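Print this page E-mail this page

Minutes of the Shared Kitchen Users' Meeting

Held Tuesday, 5:30 p.m., in the upstairs meeting room, Relten House

Chair: Essam Shehata
Present: members from Imero, Berrada and Zulano, and two tenants from the ground floor
Apologies: none received

1. Minutes of the last meeting

Accepted with one correction. The cost of the new tap should read $124, not $142.

2. Toaster oven

The chair reported that the toaster oven has been getting steady use since it was set out in April. It stays on the slatted wooden stand, as agreed last time, so that the table under it can be wiped. The Berrada members asked again whether it could go on the bench beside the sink. This was discussed and not supported. 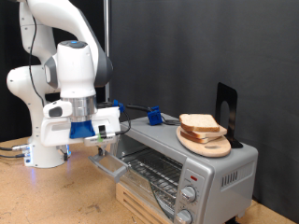

Toaster oven on its stand, door open.

The door opens downward and needs clear space in front. Plates, mail and lunch bags are to be kept out of that area. Members also asked for a note on cleaning. Agreed wording:

- Unplug the oven and let it cool before taking out the rack.
- Wash the rack in the sink with dish soap. No steel wool on the glass.
- Empty the crumbs at the end of each week.

The Zulano members offered to do the crumbs for the first month. Accepted with thanks.

3. Toast and settings

There were complaints of burnt toast, mostly in the mornings. One member said the dial is being left at the last person's setting and the next person does not check it. It was suggested that everyone start with a single slice flat on the rack at 200 degrees and look at it after 2 minutes.

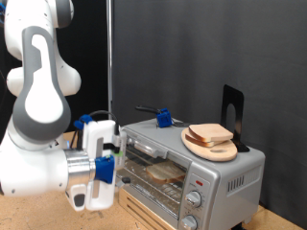
A second member felt this was too low for thick bread and that people could work it out for themselves. After some discussion it was agreed to put the suggestion on a card near the oven and leave it at that. The chair will write the card. Cheese is to go on a tray - not straight on the rack.

4. Utensils

The drawer was sorted before the meeting and 26 pieces were kept. Doubles went into a box by the door and can be taken home by anyone who wants them. The slotted utensil with the blue head and brown collar stays in the kitchen. Members were reminded to dry between the slots before putting it away.

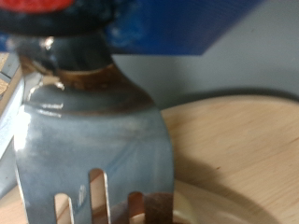

5. Other business

Tea towels: Imero will wash them this month, Berrada next month.

Fridge: unlabelled food will be thrown out on the last working day of the month. A member asked whether condiments count. They do.

Meeting closed at 6:15 p.m. Next meeting to be set by e-mail.

Print this page E-mail this page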